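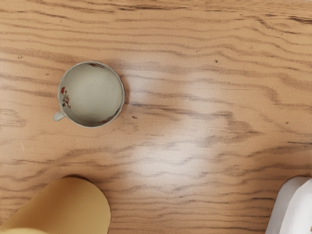

White porcelain teacup on a wooden tabletop, seen from overhead (computer rendering).

Call for Participants: Trained Panel for Black Tea Sensory Evaluation
Fliltel Sensory Laboratory, Skoldale

Fliltel is recruiting adult participants for a descriptive sensory panel on black tea. The panel will develop and apply a shared vocabulary for aroma, taste, astringency and aftertaste in unblended teas brewed under controlled conditions. Recruitment closes at the end of February.

Background
Published vocabularies for black tea differ in the number of terms they use and in how those terms are anchored to physical references. The Segura study compares ratings obtained with an existing term list against ratings obtained with a list the panel writes itself. The principal investigator is Aino Väisänen. Panel training is led by Leandro Pacheco.

What participation involves
Selected participants attend a screening visit, a training phase and an evaluation phase. Each session lasts 90 minutes, including a break. There are two sessions per week, both starting at 5:30 p.m. Participants taste small portions of brewed tea at a fixed serving temperature, rate each sample on a line scale and rinse with water between samples. Samples may be swallowed or expectorated. During training, reference solutions for bitterness, sourness and astringency are also tasted. Evaluation sessions take place in individual booths under colored light to mask differences in liquor color.

The full commitment is 3 months. Participants who expect to miss more than two training sessions should not apply for this round, as missed training cannot be made up individually.

Eligibility
Applicants must:
- be at least 18 years of age
- be able to read and discuss written terms in English
- be non-smokers, including e-cigarettes
- have no known loss of smell or taste
- have no allergy or intolerance to tea, caffeine, citric acid, alum or milk protein
- not be pregnant or nursing
- not be employed in the tea, coffee or flavor trade

No previous tasting experience is required. Regular tea drinking is accepted but gives no advantage in selection. Persons taking medication that affects taste or saliva flow should state this on the form; eligibility will be decided case by case.

Screening
The screening visit consists of a basic taste identification test, a series of triangle tests and a short descriptive exercise. Results are reported to applicants as pass or not selected. Individual scores are not released. Do not eat, drink anything other than water, or chew gum in the hour before the visit. Do not wear perfume or scented hand cream.

Compensation
Participants who complete all phases receive $2,000, paid in two installments: one at the end of training and one after the final evaluation session. Those who withdraw early are paid for the sessions attended. Screening visits are unpaid.

Data handling
Ratings are stored under a participant code. The key linking codes to names is held separately by Severino Vidal, data manager, and is destroyed after final payment. Participation is voluntary and may be ended at any time without giving a reason.

How to apply
Request the application form from Aba Annan, panel coordinator, at the Fliltel front desk in the Rosisex Building, Skoldale. Completed forms may be returned to the same desk until 4:00 p.m. on the closing date. State any evenings on which you are not available. Questions about eligibility should be put to the coordinator before the form is submitted.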